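Kerar cell: setup and maintenance notes

README for the two-arm garment cell at Skalerell. It covers how the cell is started, checked and put right. Task definitions and recording formats are in the Brenum repository and are not repeated here.

Layout

The cell has two arms, left and right, each with a two-fingered parallel gripper and a camera at the wrist. A third camera sits at the head and looks down over the tabletop. The table is made up of two boards with a seam between them. If either board has been moved, redo the table height check before running anything, as a small step at the seam is enough to catch a fingertip.

Start-up

Power the left arm first, then the right, and wait 60 seconds before opening the control software. Open both grippers fully and look at the cable runs. Each cable needs enough slack to follow the arm through its whole reach without dropping below the elbow. Garments go on only after the arms have reported ready.
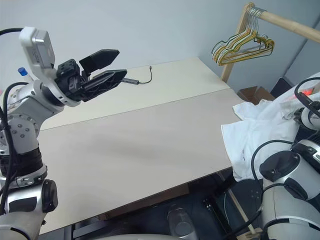 Ackroyd asked whether the cable clips could be done away with and everything tied straight to the links. We tried it in April and went back. A tied cable pulls at the connector when the wrist turns, and the camera drops out — usually for less than a second, but the episode is lost. Leave the clips on.

Finger pads

Wipe the pads with a dry cloth at the start of each session. Lint collects in the ribbing and thin cotton then slides. Pads are changed every 300 episodes, both fingers of a gripper together. The current left pair went on at episode 269 of the previous batch, so the count on the log sheet for that arm doesn't begin at zero.

Wrist camera

1. Check the bracket screws by hand. Don't use the powered driver on the white housings, the threads strip.
2. Close the gripper and confirm that the tips meet in the middle of the wrist view. An offset of more than 4 mm means the bracket has shifted.
3. Lay a garment on the table, open both grippers and bring the other arm into view. Its fingers should be sharp when they are over the cloth. The near fingers show along the bottom and sides of the view, and that is fine.

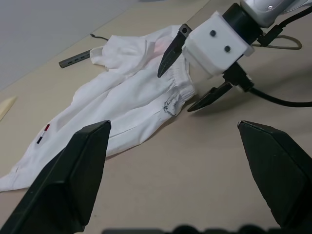

4. Save the view as the new reference and note the arm and the pad count next to it.

Known faults

Gripper opens only part way: restart that arm alone. If it happens again, take the fingers off and clear the slide.

Wrist view frozen: reseat the connector at the camera end first, then at the hub. Restarting the software without reseating it brings the picture back for a few minutes at most.

Arms disagree on table height: run the height check again on both boards. The stored value is for the front board only.

Versions

Pad counts before the current batch were kept on paper and have not been copied over. Changes to the bracket or the fingers should go in the log under the arm they apply to, left or right, with the old part kept until the next reference view has been saved.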